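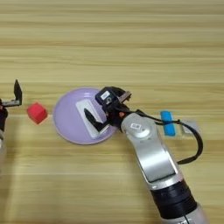 Caring for a Light Wood Tabletop

Last updated April 26, 2026

Pale tabletops show stains sooner than dark ones and show scratches later. Most of the damage is done by water, heat and the wrong cleaner, in that order. The notes below cover routine cleaning, common marks, and refinishing of tops with a clear coat or an oil finish.

Identify the finish first

Put one drop of water on an area that is normally out of sight, such as the back edge. Wait 10 minutes. If the drop stays round and wipes away without a trace, the top has a film finish (lacquer, varnish, polyurethane) or is a laminate. If the wood darkens under the drop, the finish is oil or wax, or it has worn through.

To tell a laminate from real wood, look at the end of the top. On solid wood the grain lines on the surface continue over the edge and show as end grain. On a laminate the pattern stops at a seam. Veneer falls between the two: the face is real wood, but it is thin, and it will not survive heavy sanding.

Routine cleaning

Remove crumbs and grit with a dry cloth before any wet cleaning. Grit dragged under a wet cloth leaves fine scratches across the whole top.

Mix a few drops of plain dish soap into a bowl of lukewarm water. Wring the cloth until it no longer drips. Wipe in the direction of the grain, then go over the surface with a second cloth dampened in clean water. Dry at once. Do not let water stand along a seam or at the edges.

Avoid the following on any finish: scouring powder, undiluted vinegar, ammonia, bleach, and silicone spray polish. Silicone gives a quick shine but makes a later coat of varnish pull away in small craters called fisheyes.

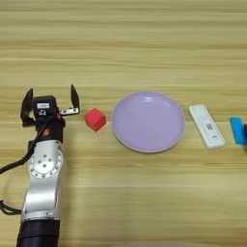

Light wood tabletop with the grain running lengthwise.

White rings

A white ring is moisture held in the finish. It has not reached the wood. Leave it overnight first, as many fade without treatment. If it remains, lay a clean cotton cloth over the mark and pass a warm iron over it, with no steam, for a few seconds at a time. Lift the cloth and check after each pass. Stop as soon as the ring is gone. This method is for film finishes on solid wood only. On veneer the heat can loosen the glue, and on laminate it can cause a blister.

Dark rings

A dark ring means that water has reached the wood, often with iron from a can or a pot. Oxalic acid, sold as wood bleach, will take it out, but the finish has to come off first. Wear gloves and eye protection and follow the package directions. Treat the full width of the board, as a bleached spot in the middle of an untreated board remains visible. 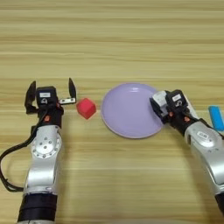 Ink and crayon

Crayon softens with a little mineral spirits on a cloth. Ballpoint ink on a film finish usually lifts with rubbing alcohol on a cotton swab, but alcohol dissolves shellac and some lacquers, so test the back edge. Ink that has soaked into an oiled top must be sanded out.

Re-oiling

Oil twice in the first year, then once a year. May is a good month in most climates: windows can be left open and the oil cures faster. Sand lightly with 220 grit along the grain and vacuum the dust. Apply a thin coat, wait 15 minutes, and wipe off everything that has not soaked in. Oil left on the surface turns sticky.

Oily rags can catch fire without a flame. Spread them flat outdoors to dry, or soak them in water and seal them in a metal can.

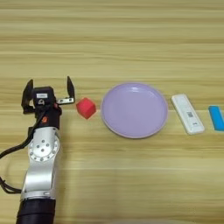

Protecting the surface

Fit felt pads under lamps, bowls and anything else that stays in place. Check the pads twice a year and replace any that have picked up grit. Rubber and soft vinyl feet can react with lacquer and leave a permanent yellow or sticky mark, so put a cork disk under them.

Keep indoor humidity near 50 percent if possible. Sunlight changes the color of light wood within weeks. Move objects and table mats from time to time during the first summer so that the top ages evenly.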